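Search this site Search

Last updated: 20 January 2019

Gromlow wants us to believe its electric van will ship in August. I'd like to see one first. The company has lost 21 engineers to Pritel, and 3 of them ran the battery team. You don't swap those people out over a long weekend.
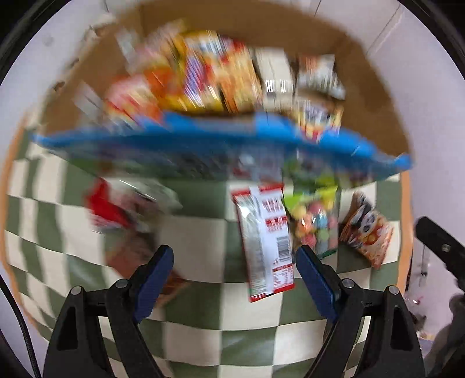 Management says the schedule hasn't moved. It said the same thing the last 2 times, and both dates slipped. Meanwhile Stusirico, which supplies the motors, won't say how many it has delivered.

Buyers have put down 222 deposits. If I were one of them, I'd be asking for the refund terms in writing.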